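Subject: Re: [ureria-readers] Pukgate reprint, page order in issue 3

> The Pukgate collection has the dream pages before the
> courtroom in issue 3. My old singles have them after.
> Did the printer slip, or was it changed on purpose? The
> digital copy matches the singles, as far as I can tell.

Changed on purpose, I think. The page numbers in the reprint run straight through with no break, and the caption on the first courtroom page has been relettered. It used to read "Meanwhile"; it now reads "The next morning". A binding fault would have left the old caption alone.

The move affects four pages in all. The colouring is the same in both versions, apart from the Ďurica flashback, where the grey borders have been made black.

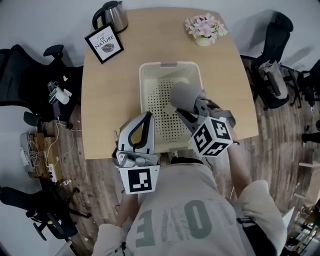
The letters page from issue 4 has also been dropped. That matters for anyone indexing, as it was the only place where the spelling "Uria" was corrected to "Ureria". The reprint still has "Uria" in two balloons, both in the harbour chapter.

For the index I suggest we cite the singles by issue and page, and put the reprint page in brackets after it. I have done the first 40 entries this way and will upload them on Saturday. If your digital copy has the old caption as well, please send me the page number it gives.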